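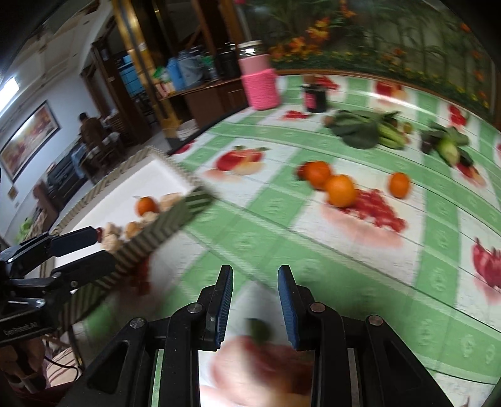 Wipe-clean tablecloths - keep or go back to cotton?

marrow_and_me
Evening all. I've had one of those shiny fruit-print cloths on the kitchen table since April, pale green check on white with apples and grapes and pomegranates all over it, and I love it to bits. Everything from the allotment gets dumped straight on it. Cucumbers, greens, corn still in its husk, the oranges from the shop, and it all stays there until I've decided what's for tea. My sister says it looks like a school canteen and I should get a proper cotton one. Before I spend any money, what do you all have on yours?

Hemel_Jan
Keep it! I had cotton for years because my mother did, and I spent half my life soaking out beetroot. Went over to wipe-clean when the grandchildren started coming for lunch and I wouldn't go back. Mine came off the roll at Clusham market, and the lady cut it to a curve for me so it follows the end of the table nicely (ask them to do this, a square corner hanging off a rounded table catches every hip that goes by).

otum74
I'm going to be the awkward one, sorry. I can't bear the things. They go sticky in warm weather, they hold a crease for ever, and if you put a hot pan down without thinking you've got a ring for life. A bare table and a damp cloth does me. Also I find veg sweats on it. Leave a bunch of greens on a plastic cloth overnight and the underside is slime by breakfast.

Hemel_Jan
otum74, that's the greens, not the cloth! They'd do that on marble. Mine go in a jug of water like flowers, or in the fridge in a damp tea towel, and they last 3 days easily.

otum74
Maybe so. I still say corn and cucumbers have no business sitting out on a table in the first place, whatever is under them. Corn wants eating the day it's picked.

marrow_and_me
Ha, I knew the corn would get me told off. It does get eaten the same day, mostly. The oranges can stop out though, surely? I like to see them, and I'm far more likely to eat one if I walk past it.

Marina Rallis
Oranges are fine out for a week if the kitchen's cool, just don't let them sit touching, one goes mouldy and takes its neighbour with it. On the cloth question, I've got both. Wipe-clean for every day and my gran's cotton one for when people come. A drop of washing-up liquid in warm water, then dry it properly with a tea towel, and you won't get the stickiness otum is on about. Creases come out with a hairdryer on low from the back - go gently, I melted a lemon once.

calvo_kitchen
What Marina said. And while we're here, does anyone else's flask live on the table too? I knitted a sleeve for mine two winters ago and it's never been put away since, so I suppose it counts as furniture now.

Hemel_Jan
Mine's by the kettle, but yes, sleeve and all! Would you share the pattern, calvo? Mine has gone baggy at the bottom.

calvo_kitchen
It's only a tube of rib, Jan, but I'll dig it out and put it in the knitting section after tea.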